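Tips & Fixes > Bedroom > Blankets and Throws

Bright blankets, and the advice I've stopped believing

Every fall I get handed the same list of tricks for keeping a colored blanket bright, and every fall I try one or two of them again in case I was wrong last time. Mostly I wasn't. What follows is what I do with the bed blankets in my house, with the popular advice sorted into what earns its keep and what doesn't.

Vinegar "sets" the dye. I doubt it. A blanket you buy in a store was dyed long before you met it, and half a cup of white vinegar in the rinse isn't going to finish the job. I tried it on a red throw that bled. It bled again the next wash, and smelled like a salad. Salt is the same story with a worse mess in the drum. If a blanket lets go of color, wash it alone in cold water until the water runs clear, and be patient.

Test before you trust the label. Wet a white rag, press it on the darkest stripe for a minute, then look. Do the same with the red or pink if there is any. A label that says "colorfast" was written by somebody who wants to sell blankets.

Wash less. I know this sounds like laziness. A blanket that sits on top of a sheet and under nobody's bare feet doesn't need a weekly wash. Shake it outside, hang it over a rail for the afternoon (shade, please, full sun is hard on pink), and put it back. Mine go through the machine in September and again when spring comes, plus whenever something gets spilled.

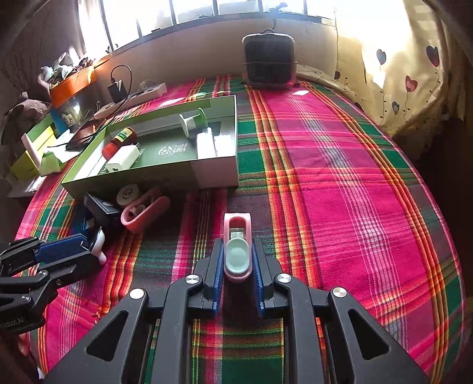 Pink, green, orange and yellow in one plaid: do the rag test on a blanket like this.

Check for small stuff first. If kids play on the bed, little plastic things end up in the folds, and they'll go around in the drum sounding like gravel. Strip the bed by lifting the blanket from the corners toward the middle, carry it to the bathtub and open it there. I've fished out doll shoes, beads and one very sad crayon. The crayon is the one to worry about.

Cold water is plenty. I used hot for years on the theory that it cleaned better. It may, on towels. On a plaid blanket it mostly gave me a smaller, duller plaid blanket. Cold, gentle cycle, slow spin, and leave room in the drum — if you have to shove the last corner in with your elbow, take it to a bigger machine.

Color-catcher sheets. I bought a box of the Brillent ones and wanted to hate them. They came out gray-pink, so they do pick up something. Whether that something would have landed on my other laundry, I can't tell you. I use 2 when a new blanket goes in for the first time and none after that. A 30-count box lasts me ages, which makes me wonder who's buying the big ones.

Fabric softener. Skip it. It coats the fibers, and a coated blanket feels slick for a week and then starts holding on to every smell in the room. The Costen bottle under my sink has been there so long the cap is stuck.

Drying. Low heat until it's nearly there, then over two chair backs overnight. Tennis balls in the dryer do help with lumps in a filled comforter. On a flat woven blanket they make noise.

Pilling. A fabric shaver works if you go slowly and keep the blanket flat on a table. A dry pumice stone works too and costs less, but try it on a corner first, because it'll grab a loose weave and pull.

Storing. Fold it loosely, on a shelf, in a cotton pillowcase. Vacuum bags save space and leave creases that took me most of a winter to get out.

Posted 2025-01-04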